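Speaker notes: Collecting grasps in rooms people use
Prusik project talk, May 9, 2023

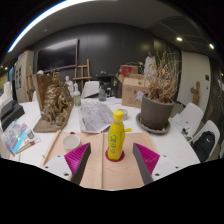 Open with the number. 1,000 demonstrations, every one of them done by a person holding the gripper in their own hand. Let that sit for a second before going on.

Then the question I had when we started Prusik: how much of what a policy learns is the grasp, and how much is the room? We had 300 demonstrations from our lab bench, all very clean, and the policy we trained on them was great at our lab bench. I love that bench, but it's one bench!

So we took the tool out. Art studios, kitchens, a repair shop. Say a word about art studios here, they're my favorite. White tables with so much going on: dried plants, sculpture, brushes, jars, boxes on boxes. A yellow bottle on a red coaster is an easy thing to spot, and then you look past it and there's a whole room the model has to learn to ignore.

(Slow down, people at the back will want to write this part down.)

How we do one demonstration:
Start with the fingers open and the object between them, a good way off.
Come in at a steady speed. No stopping to think halfway. If you have to think, throw that one out and start again.
Close, lift, set down, open, back away.
Move something before the next one. The object, the cup beside it, your own feet.

That last step is the one new people skip. Show the Skusgate plot if there's time. Two sets, 138 demonstrations each, same collector. In one the table stayed put, in the other something moved every time. The second set won on every object we tried, and I was jumping around the office when that came in.

Next, the finger pads. Short version: ridged pads, bright color. The ridges are for grip. The color is there so the labeling script can find the fingertips in every image. Penner, our script for that, had a terrible time with gray pads on gray tables.

What we threw away. Be open about this. 485 recordings didn't make the cut, on top of the 1,000 we kept. Mostly hesitation, some lost tracking, a few where the collector's sleeve covered the lens – roll up your sleeves, folks.

If someone asks about tidying up first: please don't. Leave the backpack on the chair. We want the room as its owner left it.

Last part is Skunorier, the shared set. Say that the May release has kitchens and studios only, repair shop to follow once the consent forms are in. Put the sign-up sheet by the door and ask who has a messy table we can borrow.

Questions, ten minutes.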